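Replacing the Stairwell Lights at Sayce Court: A Conversation with Noura Zoubi

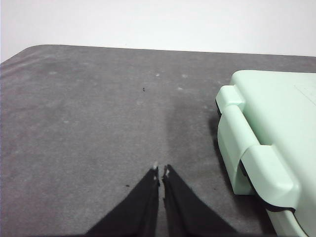
Why the old fixtures had to go

Noura Zoubi has worked as an electrician for most of her adult life, and for the past several years nearly all of her jobs have been lighting retrofits in older apartment buildings. Her latest was Sayce Court, a brick building with six floors and two stairwells. The owners, Ullholm Property, wanted the fluorescent fixtures on the stairs replaced with LED fixtures that dim when the stairs are empty.

"The old ones ran day and night," Zoubi said. "They were never turned off, because there was no switch. Somebody wired them straight to the panel and that was how it stayed."

The tubes themselves were easy to find. The ballasts were the trouble. Several had started to hum, and on the upper landings the light flickered badly enough that tenants complained. The building's maintenance staff had been swapping ballasts one at a time, using whatever the supply house had in stock, so no two landings were quite alike inside.

"You would open one cover and find one wiring layout, and then go up a floor and find a different one," she said. "I stopped trusting the labels. I tested everything before I touched it."

Picking a fixture

Ullholm first asked about keeping the housings and putting LED tubes in them. Zoubi priced it both ways. Tubes that run off the existing ballast were the cheapest to install, but they would have left the failing ballasts in place. Tubes that bypass the ballast meant rewiring the lamp holders, and a lot of the lamp holders were cracked.

"Once I'm replacing sockets in an old housing with a yellowed lens, the labor is most of the cost," she said. "I told them to look at a whole new fixture."

They settled on the Drurnus, a surface-mounted LED wraparound made by Plolell. It has a motion sensor built into one end and a battery pack in the body for emergency lighting. When the sensor sees no movement for a set time, the fixture drops to a low level. It does not go dark.

I asked whether the dimming was a hard sell for a stairwell. Zoubi said it came up at the first meeting.

"People hear 'sensor' and think they're going to be standing in the dark waving their arms. I brought one in and hung it over the conference table and let it go down to low. After that it was fine. But you do have to check with the local inspector what the low level is allowed to be. I called before I ordered."

Setting the sensors

The work was done one stairwell at a time so tenants always had another way down. Zoubi and a helper took out the old fixtures, patched the ceiling where the new ones left a mark showing, and mounted the new housings on the existing boxes where they could. On two landings the box was loose and had to be reset.

The sensors took more time than she had planned for. They ship with a long delay and high sensitivity, and on the ground floor the fixture by the street door picked up every person who walked past the glass.

"It was at full output all evening," she said. "You can turn the sensitivity down, or you can turn the fixture end for end so the sensor faces the stairs. I did both."

The settings are made with small switches under a cap on the sensor. Zoubi writes them on a strip of tape inside the cover. She also leaves a sheet in the electrical room with the same information, plus the breaker number for each stairwell.

The battery side

Ilgın Saraç manages the building for Ullholm and was the person who had to live with the project while it went on. She said the lighting itself was less of a concern to her than the emergency batteries.

"With the old system, I had battery packs on the wall and some of them were dead," Saraç said. "We found out during an inspection, and I had to get them replaced in a hurry. I didn't want to go through that again."

The new fixtures have a test button and a small indicator light. Saraç's staff presses the button once a month and writes down the result. The longer yearly test, where the fixture has to run on battery for the full required period, is scheduled for December. She plans to do the stairwells on separate days so the batteries in one are charged before the other is tested.

Zoubi said she tells every client to budget for batteries. "The LEDs will outlast them. You'll be changing batteries long before you change a fixture, so buy a few spares from the same maker and write the date on them when they go in."

What the tenants noticed

Saraç had a handful of comments in the first weeks. Most were about color. The old tubes were a warm white that had drifted over the years, and the new fixtures are cooler. One tenant on the top floor said the light coming under her door was too bright, and Zoubi came back and lowered the full output on that landing, which the Drurnus allows through another of the switches.

"I should have walked it at night before I left," Zoubi said. "Everything looks all right at two in the afternoon."

The hum is gone. Saraç said that was the thing she noticed herself, since her office is beside the stairs - she had stopped hearing it years ago and then found the room quiet.

Before you call an electrician

Zoubi had some advice for owners thinking about a similar job. Open a few covers on different floors and take pictures of what is inside. Find out what voltage the lighting circuits run on. Ask about disposal, too, as old fluorescent tubes contain mercury and can't go in the dumpster, and very old ballasts may need special handling.

"Get the disposal in writing as its own line on the quote," she said. "If it isn't there, ask who's paying for it."

She is pricing the basement corridor at Sayce Court now. It has the same old fixtures, with pipes running under half of them.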